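Grewal Opens a Shelf of Party and Picnic Tableware You Can Borrow for Free

July 17, 2024

I'm Elba Figueroa, and I run the lending room at Grewal, the neighborhood shop on Ondberg Street that I opened with Georges Zoubi. We've loaned out folding chairs and cake pans for years, and the thing people kept asking for was plates. So starting this month we have a whole shelf of them, plus trays, bins and serving baskets, and anybody with a Grewal card can take them home for 5 days without paying a cent.

We put out a call for tableware in November and figured we'd get a box or two. We ended up with almost 300 pieces! Georges cleared out the back storage room, painted it, and hauled in the shelving we bought secondhand from Brakon when they moved. I did the washing. (My hands have forgiven me, mostly.)

What I love is how mixed it all is. There's plain stuff for feeding a crowd, and then there's the stuff you'd never buy for yourself but want on the table when the kids come over – a glossy yellow-orange plate with a little line drawing of a bear on it, for one, or a flat woven bamboo tray with a green and yellow border that I'd happily pile with dumplings or cut fruit. Round tan paper plates go out in a gray plastic bin, and you keep whatever you use of those and just bring back the bin.

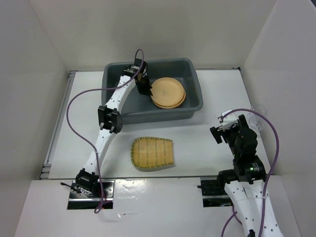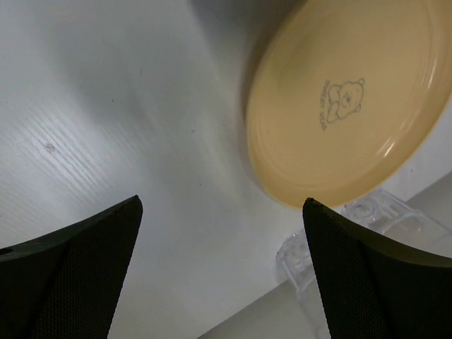 Borrowing is simple. Come in, pick what you like, and we write it on your card. If you want a full set for a birthday or a block party, call ahead and we'll pack it for you. The biggest set we can do right now serves 65 people, and it takes up most of a car trunk, so please don't come on a bike. Rinse everything before you bring it back and dry the bamboo pieces right away, flat and out of the sun. Don't soak them. I've lost two baskets that way at home and I'm still mad at myself.

"People think they need to own a cupboard full of serving dishes for the one weekend a year they have company over," says Georges Zoubi. "They can use ours. We'd like to see it all get some wear."

We'd also like more kids' plates, the sillier the better, and anything woven. Chips on the underside are fine with us, chips on the rim are not. Drop things at the side door during open hours, and if you have more than a carload, let us know first and Georges will come get it in the van.

The Starker Fund covered our shelving and a dishwasher that runs a lot faster than I do, and we're very grateful for both.

The tableware shelf is open whenever the shop is. For party sets or donations, ask for Elba at the front counter.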